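Grellier hand gripper kit - built in a shared workshop
Reviewed by Zoila Rivadeneyra, June 8, 2020

I bought this to collect grasping demos for a small arm I'm building at the Traltdale workshop. It took me 2 evenings. The black plastic bars went together without filing, but the brass eyelets need pressing in square or the linkage binds. The instructions skip this.

The pads are grippy and screw on, so swapping them is quick. Soft things are harder - a cap brim needs a low, slow approach.

Fair value at 80 pounds. 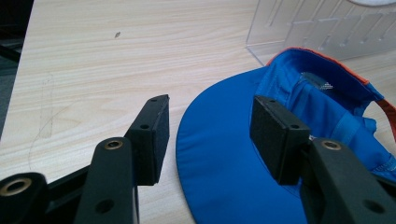 Spares and delivery

Rattanakul sells spare pads. Mine came in a week.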